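洗衣机旁边那张桌子，柴田沙也加（Sayaka Shibata）管它叫“行政区”，因为什么都往上放，什么都办不完。我到的时候，她正在找一支笔。笔最后在她自己头发里。

柴田在 Vindum 做了两年衣物整理课，学员前后有488人。她说其中一大半是被家人报名送来的，另外一小半是来给自己家人找证据的。“第一节课总有人问我，袜子该卷还是该折。我说你先把它们配成对，我们再谈理想。”

我原本以为她会从衣柜讲起。她从床单讲起。

“床单是所有人的耻辱，”她说，“会折衬衫的人，会做提拉米苏的人，遇到床单，都是揉成一团塞进柜子，然后拿门顶住。”她自己折床单也折了许多年才像样，早年在一家叫 Dodesero 的小旅馆做客房，前辈关口节子（Setsuko Sekiguchi）站在她身后看，一句话不说，看完把床单抖开，让她重来。“后来我听见抖布的声音就背疼。”

她现在的办法不复杂：先找一个大平面，把床单铺开，当作工作台的台面来用，等别的衣物都折好了，再折它自己。用她的话讲，“它先上班，最后下班”。学员对此有两种反应，一种觉得很有道理，一种觉得她就是懒得买台布。她说两种都对。

那么台面上放什么呢？她主张从牛仔裤开始。牛仔裤厚，有主见，折一下就待在那里，给初学者很大的安慰。T恤则不然，刚折好就开始反悔。

“我把裤子放在角上，后腰朝外，皮牌露出来，一眼就知道是哪一条。不然你会在早上七点打开四条一模一样的蓝裤子，每一条都不是你要的。”

我问手机为什么也常常出现在台面上。她叹了口气。按规矩，折衣服时手机应该在另一个房间；按实际情况，手机永远在手边二十厘米以内。“我管得了488个人的袜子，管不了一部手机。”

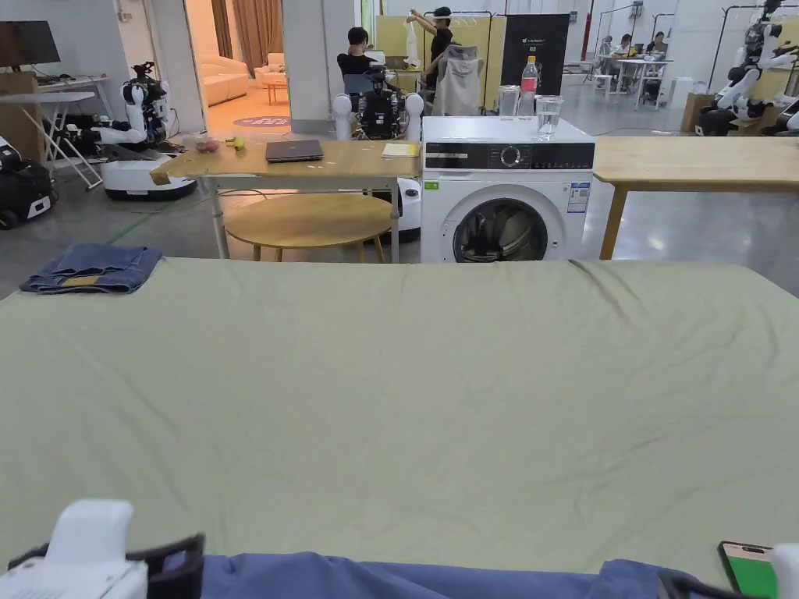
## 灰绿色，以及别的妥协

铺在台面上的这条大床单是灰绿色的，中间横着一道浅浅的折痕。柴田对折痕的态度比我预想的宽厚。

“有人非要熨床单。我尊重他们，就像尊重跑马拉松的人。”她伸手抹了一下布面，皱褶挪了个地方。“我只要求四个角对得上。角对得上，中间爱怎样怎样。”

颜色是赵秀雅（Soo-ah Cho）挑的。赵秀雅负责给课程采购布料，预算常年吃紧，最贵的一次买床单花了1,066元，至今还被提起。她原本想要白色，柴田不同意：白床单铺开来太像医院，学员会不由自主地压低声音说话。灰绿色的好处是不显脏，也不显喜庆，没有人会对它产生感情，折起来下得去手。

关于洗衣机，两个人也有分歧。柴田认为洗衣机顶上什么都不该放。赵秀雅认为一个平的东西空着是一种浪费。从顶上的塑料瓶和两只玻璃杯来看，赵秀雅目前领先。

“杯子的事我不想谈，”柴田说。

## “四十分钟，不许聊天”

她的课有一条出名的规定：每次动手四十分钟，期间不许聊天。我问效果如何，她说从来没有人做到过，包括她自己。田边真由（Mayu Tanabe）上过六月那一期，她记得的版本是柴田一个人讲了三十多分钟，剩下的时间用来找她的笔。

田边现在在家也这么折。她丈夫起初不太习惯床单整个下午铺在餐桌上，晚饭改在茶几上吃，吃了几回，说茶几也挺好。“可是床单还没折，”田边说，“到晚上我就没力气了，直接铺回床上。省了一步。”

我把这话转告给柴田，她想了一会儿。

“这在我的课里算毕业。”

临走前我请她示范一次完整的折法。她把床单对折，再对折，两手捏住角，往我这边递了一头，我才发现自己也得干活。我的角没有对上。她没说什么，把床单抖开了。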